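Stirkberg Opens Its Blanket and Jacket Folding Room to Neighbors
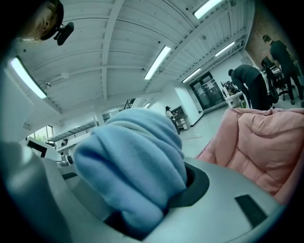 Do I need to wash everything before I bring it in? Please do, and dry it all the way through, as we have no laundry on site.

I'm Xuelian Duan, and I run the folding room at Stirkberg. Starting Tuesday, December 28, 2021, anyone nearby can drop off fleece throws, quilts and puffy jackets, and we'll fold, bag and label them for you – free for your first 11 pieces! We've been doing this for local shops since July, and I kept getting asked by friends (and their moms) if we'd take household stuff too.

Fleece is the easy part. Puffy things fight back, so Deming Li rolls those from the hem up and lets the air out slowly. He's much more patient than I am – I just sit on them.

Drop-off is from 10 to 4 at the side door. Bags are ready in three days. To book a big load, call the front desk and ask for Cuiping Feng.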